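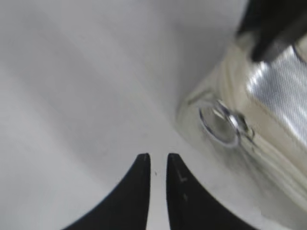
Tenir un carnet de lecture qui serve encore dans deux ans

Un carnet de lecture s'abandonne en général au bout de trois ou quatre livres. On a voulu tout noter, les fiches sont devenues longues, et on a pris du retard. La méthode expliquée ici demande dix minutes par livre. Elle fonctionne sur papier comme dans un fichier texte.

Ce qu'il faut

- un cahier de format moyen, avec des pages numérotées si possible ;
- un crayon, pour écrire dans les livres ou sur des bandes de papier ;
- quelques feuilles volantes coupées en quatre.

J'utilise un cahier Lavgate de 500 pages, ce qui est beaucoup. Un cahier d'écolier suffit pour la première année.

1. Préparer l'index

Réservez les quatre premières pages. Tracez trois colonnes : titre, auteur, numéro de page. On remplit une ligne chaque fois qu'on ouvre une fiche. Ne classez pas par ordre alphabétique, l'ordre de lecture convient très bien et on s'y retrouve plus vite qu'on ne le croit.

Les quatre dernières pages serviront à un second index, par thèmes cette fois. Laissez-le vide pour l'instant.

2. Noter pendant la lecture

Glissez un quart de feuille dans le livre en guise de marque-page. Quand un passage vous arrête, écrivez le numéro de la page et deux ou trois mots, pas davantage : « 47, la visite au notaire », « 112, très belle phrase sur la neige ». Ne recopiez rien à ce stade.

Pour les livres de bibliothèque, cette feuille remplace les marques dans la marge. Pour les vôtres, faites comme vous voulez. Un petit trait au crayon se gomme sans dommage, sauf sur le papier très fin des éditions compactes.

Avec une liseuse, la fonction de surlignage fait le même travail, à condition de limiter le nombre de passages. Au-delà de 20 par livre, je ne relis plus rien.

3. Attendre un peu

Ne rédigez pas la fiche le soir où vous terminez le livre. Laissez passer deux ou trois jours. Une partie des notes paraîtra sans intérêt et pourra être jetée avec la feuille.

Si vous attendez plus de deux semaines, les noms des personnages commencent à se mélanger. Dans ce cas, écrivez une fiche réduite et passez au livre suivant.

4. Rédiger la fiche

Une page par livre. Elle contient, dans cet ordre :

- le titre, l'auteur, le traducteur s'il y en a un, l'édition lue ;
- le mois où la lecture a été terminée ;
- l'histoire ou le sujet, en trois phrases ;
- une ou deux citations, avec leur page ;
- ce que vous en avez pensé.

Notez bien l'édition. Les numéros de page changent d'un tirage à l'autre, et une citation relevée dans un poche ne se retrouve pas facilement dans le grand format.

Pour l'avis, évitez les notes sur cinq et les adjectifs seuls. « Bon livre, un peu long » ne vous dira rien plus tard. Voici celui que j'ai écrit en septembre sur Timiretti, un roman de Karppinen : « J'ai failli arrêter au chapitre 6. Les lettres du frère relancent tout, mais elles arrivent tard. La fin dans le port est précipitée. »

5. Les livres abandonnés

Ils ont droit à une ligne dans l'index et à trois lignes de fiche : la page où vous vous êtes arrêté, la raison, et si vous comptez le reprendre. J'ai arrêté le premier volume du cycle Zudavska, 1 000 pages bien tassées, à la page 380. La fiche indique « fatigue, trop de généraux, reprendre en vacances ». Je l'ai repris l'été d'après en partant du chapitre précédent.

6. Remplir l'index par thèmes

Une fois par saison, relisez les fiches récentes et reportez-les dans le second index. Choisissez des thèmes larges : exil, famille, mer, travail, enfance. Une dizaine suffit. Si un thème ne contient qu'un livre au bout d'un an, barrez-le.

Questions de format

Les romans courts et les nouvelles posent un problème de place. Pour un recueil, faites une seule fiche et citez les deux ou trois textes qui comptent. Pour une série, une fiche par volume, en laissant une page blanche après le dernier lu.

La poésie entre mal dans ce modèle. Je recopie un poème entier et je n'ajoute rien.

Contact | Mentions légales | © Carnets et marges, tous droits réservés | Haut de page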